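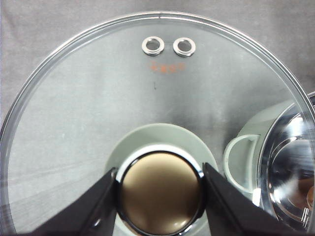
Notebook, lab 2, July. Open day.

Doors at 10:00. Setup started at 7:30, which was early enough for the table and too late for the network. The guest wifi and the robot controller were on the same switch again. Moved the controller to its own switch at 8:15 and the dropped packets stopped. Leave it that way.

Task for the day was lid on, lid off. Arm takes the lid by the knob, lifts, puts it down beside the pot, goes back, picks it up, covers the pot. Femi Afolabi picked this over the block stacking we did last year and I think he was right. People know what a lid is supposed to do and they can tell when it goes badly without us explaining anything.

Glass is still hard for the overhead camera. Depth comes back full of holes, and where it does return a value it is usually the cloth under the lid. We have stopped trying to find the rim at all. The detector looks for the knob first and the steam vents second. Knob gives position, vents give rotation. With the vents turned away from the window it works well. With sun on the chrome it confuses a vent with a highlight and the rotation comes out wrong, which doesn't matter for the grasp on a round knob but does matter for how the lid is logged.

Blinds down on the south side from 11:00. Should have been down from the start.

Grip notes:
Black fingers, angled pair. Started at the force we use for the mugs and the knob rotated in the grip on the first lift with visitors watching. Raised it two steps. No rotation after that. Closing speed left alone.
Approach is straight down. The tilted approach from the June runs clips the glass when the lid is already resting on something.
Wrist camera is more useful than the overhead one for the last few centimeters. Zukton node was running on the wrist feed only from noon on, and I would keep it like that.

Groups:
First was the Kodar people, two from purchasing and an engineer. The engineer wanted cycle times. I gave him 31 seconds for the full lift, place and cover, measured before opening with the safety speed limit on. He asked what it would be without the limit and I told him we don't run it that way with the public in the room. He wants the logs. Femi to send.

Second was a school group. They asked better questions than I expected. One asked how the arm knows the pot is there if it can see through the lid. Answer I gave: it doesn't check, the pot position is taught at the start and we tell it. A girl at the back said "so if I move the pot it misses." Yes. We moved the pot and it missed. Lid went down on the cloth, gently, because the contact stop worked. That got the biggest reaction of the day and we repeated it for the later groups.

Third group came from Anozie, after lunch. They run a dishroom line and wanted to know about wet lids. We have no data on wet lids. I said so. They offered to send a crate of their own lids, mixed sizes, some with plastic knobs. Took the contact details, they are on the sheet by the door.

Visitor numbers from the front desk: nearly 200. Felt like more in the hour after lunch. The tape line on the floor is too close to the table on the door side, people lean over it and the scanner trips. Four stops before 13:00 that were all caused by that. Moved the tape back one tile and had none afterward.

Faults that were ours:
11:40, lid set down too near the pot and rim over rim. Place offset was still from the smaller lid. Fixed in the config, not in the script, so check it before the next session.
14:05, gripper reported closed but with no object. Knob was under the fingers, approach height too high. Retaught.
15:20, arm paused for no reason I can find. Suvska controller log shows a heartbeat timeout. Restarted, fine for the rest of the day. I have copied the log to the share.

Femi did most of the talking and I did most of the resets. Next time it should be three people, one only for the door. He lost his voice by 15:00 and the last group got my version, which is shorter.

Things people asked that we had no sheet for: what it costs, whether it can cook, what happens if a hand is under it. The last one needs a proper answer on paper, with the speed and force limits written out. I have a draft from the risk assessment and will cut it to one page.

To do:
- blinds, permanent fix or at least a hook that holds
- second lid of the same size as a spare, we ran the whole day on one
- place offset per lid in the config
- heartbeat timeout, ask Suvska
- logs to Kodar
- reply to Anozie about the crate, ask for sizes first
- put the fingers through a clean, the pads pick up grease from the knob after people have handled it

Packed down by 17:30. Table left in position, arm parked and power off at the wall.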